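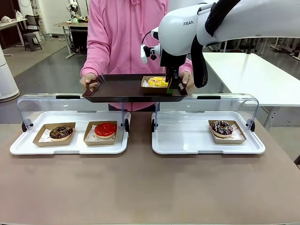 *A boxed donut with yellow frosting and sprinkles on the serving tray, behind the two covered display trays.*

The owner of the little donut counter in Zaltthorpe talks the way she bakes, which is to say generously, and with no great hurry to get to the end. I came by in October at 2 in the afternoon, when the morning crowd was long gone, and she had coffee poured before I found my pen.

"People think it's all about the dough," she told me, "and of course it is, I'd never say it wasn't! But you can make the loveliest donut in the county and ruin it between the case and the customer's hand."

So we talked about boxes, for longer than I had planned. She buys the small kraft-paper ones from Matberg, 1000 at a time, and tucks a white liner in each. She used to use bags. "Sprinkles everywhere," she said, laughing. "You'd open it up at home and all the frosting was on the paper. My own sister complained."

The covers are her other great subject. She likes the clear, curved kind that lift right up and stay out of the way while you reach in, and she's particular about wiping them down (warm water, soft cloth, never the scratchy side of the sponge). "If there's a smudge, that's what folks see first. I do them before we open and again at lunch."

And the tray? She picked that up at a closing sale in Kumsa 15 years ago and has never found one she likes better. "It's got handles you can get your whole hand into," she said. "You carry it level, both hands, and you don't talk to anybody till you've put it down. That's the first thing I teach anyone who works here, even before the register."

I asked which donut she'd choose for herself. She thought about it for quite a while, got up to refill my cup, and came back still thinking.

"Yellow frosting with sprinkles," she said. "I've been making them for 27 years and I still want one by ten o'clock."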